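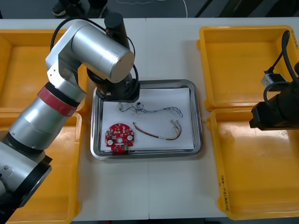
Steel tray and yellow bins, white table.

Home | Collections | Diary | Visiting | Loans | Contact

Filed under: Collections Diary, Post-war Plastics

Print this entry | E-mail this entry

Collections Diary: May

The greater part of the month has been given to the Vetville accession, which came to the Sulthorpe Toy Collection in eleven cartons and a tea chest. The first count was completed this morning shortly before eleven o'clock and stands at 618 pieces, excluding packaging and paper. The figure will be entered in the register as provisional. Two of the cartons contained loose accessories in envelopes, and certain of the smaller items (feeding bowls, bandage rolls, the lids of medicine chests) may on inspection prove to be halves of a single moulding.

For the benefit of readers who have not followed earlier entries, Vetville was a range of plastic figures, buildings and animals sold by Jovdale through independent toyshops and, for a shorter period, by post. The range took as its subject a country veterinary practice. It began with a surgery, a stable block and a small number of figures, and was enlarged each spring until the final year, when only repackaged sets appeared. The Collection already held a surgery without its roof and a handful of animals, none of them with a known source. The new accession is the first to come to us from one household, with its boxes.

The principal question before us is one of colour. Jovdale moulded the Vetville animals in at least two plastics, the earlier of which is harder and takes paint poorly. The later is softer and has in many cases become tacky at the feet where the figure has stood on a painted shelf. It has been the practice of collectors to call these the first and second issues and to date them accordingly. The accession does not support so simple a division. In one sealed bag, stapled at the top with the staple undisturbed, there is a hard cow and a soft calf. The bag is of the later pattern. We must therefore accept that old mouldings were being used up alongside new ones, and a figure's material will no longer be given in our records as evidence of its year.

The former wording appears on 127 existing index cards. These will be corrected by hand in pencil until the cards are next retyped, and the phrase "first issue" will be struck out wherever it rests on the plastic alone. Where the base carries the small raised letter found on some of the horses, the card will record the letter and offer no date.

The horses themselves deserve a paragraph. Six poses are known to us from the trade sheets: standing, grazing, lying, led, lame, and one described by the makers as "awaiting". The last had not been seen here before. It turns out of its envelope as a standing horse with its head lowered a little further than usual and its near foreleg bandaged, the bandage being part of the moulding and picked out in white. There are four of these in the accession. One has lost an ear. The lame horse, by contrast, has the foot raised and no bandage at all, and it has been suggested in at least one dealer's list that the two names were exchanged by mistake in the printing. Our trade sheet is not clear enough to settle the point, the drawings being the size of a thumbnail.

Afternoon. The surgery buildings were opened and laid out for measuring. There are three, all with roofs, and in one of them the card floor is present and has not warped. The floor is printed with a pattern of tiles and, in the corner by the door, a drain. We had not known of the drain. It is absent from the floor reproduced in the collectors' handbook, where the corner is plain, and so either the handbook shows a different printing or the corner has been repaired with blank card. A note has been placed in the file. The windows are of clear sheet and have yellowed evenly in two of the buildings and not at all in the third, which was stored inside its box, lid down, beneath the others.

The stable block is less satisfactory. The half-doors were hung on plastic pins that snap when the door is opened beyond the square, and of twelve doors in the accession seven are detached. They have been bagged with their buildings. No attempt will be made to rehang them. It is the policy of the Collection that a broken fitting is kept with its parent and left broken, and that any glue from an earlier repair is recorded and allowed to remain unless it is doing harm. Visitors sometimes find this disappointing, and the label for the new case will say in plain terms why the doors are off.

Of the boxes, something more should be said, as they are the chief reason the accession was sought. Vetville boxes are scarce. The trays were of thin card with cut slots, and a child who wished to remove the figures generally tore the slots to do so, after which the tray was of no use and the box went with it. We now have nineteen lids and fourteen trays, of which nine pairs certainly belong together. The lids show three styles of lettering. The earliest is upright and green; next is a sloping letter in red with a shadow; the last returns to green, but thinner, and adds the words "A Jovdale Toy" beneath. This order agrees with the price stickers where they survive. Price stickers are to be left in place in all cases, including those that cover part of the picture.

One lid carries a shop stamp from Sulthorpe itself. The shop stood in the lower part of the High Street and closed before the Collection was founded. The stamp is in violet ink on the inside edge and gives the name of the street but has lost the number. A request has been sent to the local library for the relevant directory pages.

Also found in the tea chest, and forming no part of the Vetville range, was a boxed example of Belay, the mountaineering set. Belay is better known than Vetville and changes hands more often. It comprises a folding card rock face, six climbers with looped hands, and a length of waxed cord. The set in the chest has five climbers and a cord of the wrong thickness. It will be registered separately under its own number, as it was evidently a companion piece in the same nursery, and the file for each will refer to the other. Whether the makers of Belay bought in their figures from Jovdale has been argued for many years. The looped hands do resemble those of the Vetville groom, who holds a halter. Resemblance is a weak ground on which to attribute a figure, and the Belay entry will continue to read "maker not established".

A word on the leaflets. Each larger Vetville set was issued with a folded sheet giving the names of the animals and what was wrong with them. The names were fixed: the grey goat was always Pebble and always had a cough. The sheets invited the owner to write in the treatment given on a dotted line. Several in this accession have been completed, in at least two hands, the earlier in crayon. Pebble was given soup. The completed sheets will be catalogued as part of the set and will not be set aside in favour of clean copies, although a clean copy will be shown beside them when one can be obtained.

A statement in one of the leaflets bears on the size of the undertaking. It announces a Vetville club and promises a badge to the first 3000 applicants. No badge has come to us, and we have not seen one offered for sale. It may be that the badge was never struck, or that it bore no wording by which it could be recognised. Any reader in possession of a small enamel or tin badge showing an animal's paw with a bandage is invited to write to the Collection at the usual address. Photographs should show the pin as well as the face.

Storage has been considered. The soft plastic pieces cannot share a drawer with the hard ones, and will go into unbleached tissue in shallow boxes, a single layer to each. On present reckoning around 300 of the animals will need to be housed in this manner. The order for tissue has been increased. The figures of people, being of the harder plastic throughout, may stay in the cabinet in the north store, on the two shelves cleared last autumn for the dolls' house kitchens, which have since gone upstairs.

Display will follow in a modest form. The wall case by the stairs is to be given over to Vetville once the register entries are complete, with one surgery, one stable block, the six horses in their poses, and the sheet recording Pebble's soup. Light in that position is low and the case has a sound lock. Belay will not be shown until the missing climber and the cord have been looked into.

Twenty minutes past four. The last carton was repacked and returned to the store. While it was being closed a further envelope was found folded beneath the base flap, containing two ducks and the lid of a medicine chest. The provisional figure has been left as it stands in the register, with a pencil note against it, and the ducks will be compared tomorrow with those in the third carton.

Print this entry | E-mail this entry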